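Section 4: Setting Up the Virág Label Printer

4.1 Before You Begin

Read this section in full before connecting the printer to power. Set-up should be carried out by the person named as site administrator on the Uvstead service agreement. Staff who only print labels may go directly to Section 6.

The following items are required:

Virág printer and power cord
One roll of Prulex label stock, standard core
Network cable, or the name and password of the site wireless network
The nine-character activation code printed on the delivery note

Note: Retain the delivery note. The activation code cannot be read from the printer once set-up is complete.

4.2 Placing the Printer

1. Place the printer on a level surface that can bear its full weight. Do not place it on top of a cabinet with an open door or drawer.
2. Leave clear space behind the unit for the fan outlet and enough room above it to raise the cover fully.
3. Keep the printer out of direct sunlight. Label stock darkens when exposed to heat.
4. Route the power cord so that it does not cross a walkway.

CAUTION: Do not use an extension cord. Connect the printer directly to a grounded wall outlet.
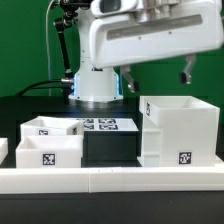

4.3 Loading Label Stock

1. Confirm that the power switch is in the off position.
2. Press both cover latches and raise the cover until it locks.
3. Slide the roll guides apart. Place the roll on the holder with the printed side facing up.
4. Bring the guides in until they touch the roll on both sides. The roll must still turn freely.
5. Pull the leading edge forward under the print head and past the tear bar.
6. Close the cover. Both latches must click.

Note: A full roll holds 1,000 labels. The stock counter does not detect a new roll and must be reset by hand under Menu > Supplies > Reset.

WARNING: The print head becomes hot during use. Allow it to cool before touching any part beneath the cover.

4.4 First Start and Activation

1. Set the power switch to on. The status light shows amber while the printer starts.
2. When the light turns green, select a language and press OK.
3. Enter the activation code. Letters may be entered in upper or lower case.
4. Select Wired or Wireless and follow the instructions on the display.
5. Print the test label. Compare the bar code with the sample in Appendix B.

If the test label is faint, raise the darkness setting one step at a time. The default is 9 and the highest setting is 19. Continued use at the highest setting shortens the life of the print head and is not covered by the Dristitz warranty.

If the display shows Error 122, the cover is not fully closed. Open it, check that no stock is caught in the latches, and repeat step 6 of Section 4.3.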